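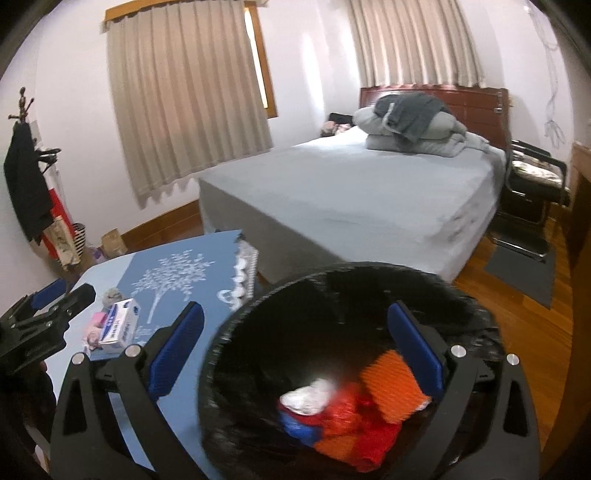
Do I need to empty the catch-all bowl before I tidy the bedside table?
Leave everything in it for now and move the bowl as it is – the sorting comes later, in step 4, once you have a clear spot to work.

Section 3: Tidying the table and the bed

Your Luduso bedroom set comes with one soft round bowl and one Myklebust cloth, and between them they'll look after most of the odds and ends that gather beside a bed.

1. Lift the bowl by its rim and set it on the mattress, well in from the side.
2. Take any boxes and small things off the table. Keep the boxes upright if they've been opened.
3. Shake the cloth out and lay it back with the same overhang on every side. The table top is 60 cm across and the cloth is cut to suit, so it should fall quite nicely without fuss.
4. Tip the bowl out and sort it. Fabric bits go in one pile, hard things in another, and anything for the wash goes straight to the hamper.
5. Fold the blanket and stack it with the pillows near the headboard.

Note: The fuzzy colours do shed a little at first. A gentle going-over with a lint roller is plenty.

Caution: Please don't put the bowl in the dryer, and keep it away from heaters and candles.

Spare cloths are listed as Draris part 347.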